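Second lives for office towers

The workshop at Lukthorpe takes in old desktop computers by the pallet. Most come from offices and schools in Narness, where the usual practice is to replace everything at once and put the old machines in a cupboard until someone needs the cupboard.

Ayane Tsuji has run the benches here for 9 years. She starts every tower the same way. It goes on its side, the panel comes off, and she looks before she touches anything. Dust is the first thing, then the board, then whatever a previous owner has added or taken out.

"People expect the processor to be the problem," she says. "I see far more tired power supplies and full drives."

She likes business machines because they were built to be serviced. Parts meant to be moved by hand are often marked in a single colour, and the drives usually come out without a screwdriver. A home-built case can take twice as long to strip, with odd screws in every corner.
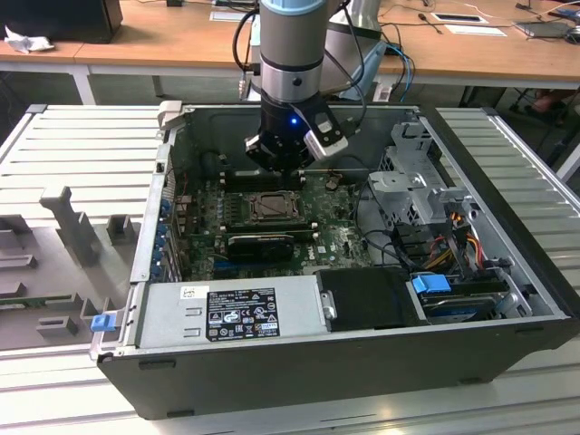 What stays and what goes

The graphics card is normally the first part out, as it lies across the board and blocks the view of what is underneath. Memory follows. Modules are tested in pairs and sorted into trays by size. The processor stays under its metal bracket unless the board has failed.

Hard drives are wiped or destroyed, depending on what the donor has asked for. Power supplies are never opened. They are tested whole, and a bad one goes straight to the metal recycler in Mackay.

Cables take up more time than visitors think. Tsuji ties back any power lead that could touch a fan, and she takes a photograph of the wiring before unplugging an unfamiliar model. She learned that after an afternoon spent putting one Pravberg machine back together from memory.

Last year the workshop sent out 1365 rebuilt computers. Each costs 80 pounds with a new solid-state drive fitted, and comes with a printed sheet listing the parts inside and the date they were tested. Keyboards are extra. Monitors are sold when there are any, and in November there were none.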